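Arm setup for a living-room demo at an open day

dzene_97
We have a Franka arm to show at the Asthorpe open day in December. The plan is a mock living room with the arm over a trash can. Is a side table a sensible mount, and where should the can go? 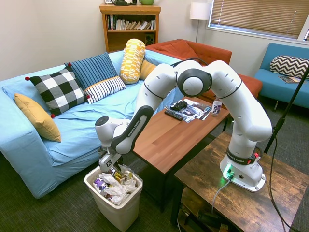 Visitors will stand on the sofa side. Power is not a problem – floor space is.

litix
Put the can where the gripper can point straight down into it. Crumpled paper is forgiving, wrappers less so. We ran 3 sessions of this at Jamimon and kept the coffee table clear of the elbow.

Check the side table for wobble before the doors open, and keep the stop button within reach of the operator. 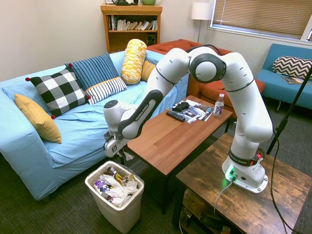

Reply from user1333
Tape the cables down. 8 minutes per group is plenty.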